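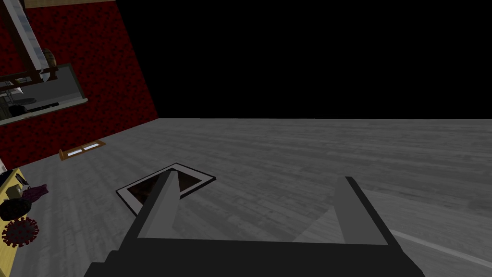 Can a machine tidy a living room yet?

Parts of one, slowly, if the things on the floor are the things it has met before and you have the afternoon free.

Notebook, Lindonley bench
Friday, October 27, 2023

Simulation all day. The arm proper is still bolted to its stand with the wrist cover off, waiting on a bearing from Turneck, so the chores carry on in software, where bearings are free.

Job of the day was "pick up what's on the floor and put it somewhere sensible". I have been told the same thing for most of my life and I'm not sure my own success rate would stand publishing.

Target was the picture lying flat on the planks. I chose it in the belief that a rectangle with a white border and a dark middle would be a nice easy one. Good contrast, straight edges, doesn't roll. The detector agreed with me and found it every time. Then the planner had to work out how two parallel fingers get hold of something thin that is flush with the floor, and we all remembered why people have fingernails.

What I tried:

Straight down, fingers across the narrow side. Too wide for the opening at every height I gave it. Planner returned no solution in 8 seconds, which is at least a prompt refusal.

Diagonal approach with one finger near the lower edge, hoping to lift it a little and close underneath. The picture slid. It kept sliding. Friction on the planks is set lower than any floor I have ever mopped, and I've changed it and made a note in the config so that whoever set it can change it back and not tell me.

Push it to the wall and tip it up against the skirting. Worked, in the sense that it ended up leaning on the red wall and the gripper got one finger behind it. Also took 625 steps, and a person would have bent over.

Push-to-wall is the one to keep. It's how I get a dropped coin off the kitchen floor, more or less, and I don't mind stealing from myself. Windberg reported something similar in May with baking trays, but their trays had a lip and they were a bit quiet about that.

Did not get to the yellow table. The crumpled purple-pink cloth is going to be misery in any case. Cloth in this simulator behaves like a solid lump until touched and then like soup. The knobbly red ball should be fine to grip and awful to put down. I'd like to do the black round thing next to it first, as it has a rim, and after today I have strong feelings about rims.

Odds and ends:

- The mirror-or-window on the red wall needs a decision. The label file calls it a window and the material file calls it a mirror. If it's a mirror, the detector will sooner or later try to tidy the furniture inside it. Ask whoever built the room.

- Still no geometry past the far edge of the boards, only black. Anything pushed off there is gone for good. I had a sock-shaped test object go over the side before lunch and the scorer marked the floor as clean. Technically right, and also the method used by every teenager in Canada. Needs a fix before anyone quotes our numbers.

- The wooden tray thing near the wall looks like a vent cover to me. If it's a vent cover it should be fixed to the floor and off the pick list. Have taken it off for now.

- Gripper is still drawn from just behind, so the left finger hides the near edge of whatever it's going for. Same trouble as on the real wrist. Giáp has a planner option that remembers the hidden edge from an earlier view. Try it Monday with the memory set to 2 views, more if the machine will stand it.

Total for the day was around 800 attempts, nearly all of them on one picture. The score sheet has a column for "time saved compared with a human" and I have left it blank.

The overnight batch is running with the corrected friction. Fan on the left machine is noisy again. Please don't put a coffee on it to check for vibration, that was me last time and the ring is still there.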